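Nurkeo Workshop Releases Build Files for Wike, a Pair of Hand-Worn Grippers

Shared workshop publishes drawings, parts list and assembly notes; second build session planned for April

Nurkeo, a member-run shared workshop, has released the full build files for Wike, a pair of hand-worn grippers used to record manipulation tasks for later use in robot training. The release covers mechanical drawings, a parts list, wiring notes and the capture software, all at revision 16.

Wike was designed and built by members Larasati Subramaniam and Da-eun Ham on the workshop's own machines. Each unit is worn over the hand and operated by the wearer's fingers. A flat marker plate on top of the gripper body gives a tracking camera a fixed reference for position and orientation. Data and power run through one cable per hand.

"The plate mount took the most revisions," said Subramaniam. "If it flexes under load, the pose estimate drifts, and you don't find out until you play the session back. We ended up with a thicker bracket and accepted the extra 24 grams."

The printed parts fit on a small desktop printer. Finger joints use steel pins and standard bushings, and no part requires machining to a closer tolerance than a drill press can hold. The cost of materials for one pair is $329, excluding cameras and the host computer.

Ham wrote the capture software, released under the name Gistau. It logs gripper opening and plate pose to a single file per session and flags any interval in which a plate is lost from view. Cable routing is covered in a separate sheet — the early layout ran along the inside of the wrist and was dropped.

Current work at Nurkeo centers on cloth handling. The group's target is 500 recorded sessions with small fabric pieces, which will be published with the calibration data under the project name Nillon.

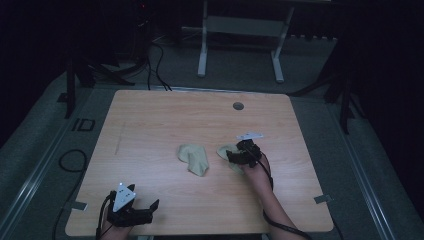 Cloth handling with the Wike grippers, right hand at the fabric and left gripper open.

Builders who complete a pair are asked to send calibration results and any changes to the drawings. Corrections will be folded into the next revision. The files may be copied and modified for any use, provided the revision number is kept with them.

Places in the April build session are open to members and non-members. Printed parts will be supplied; participants should bring a soldering iron and their own hand tools. Requests for files or places can be made at the Nurkeo front desk.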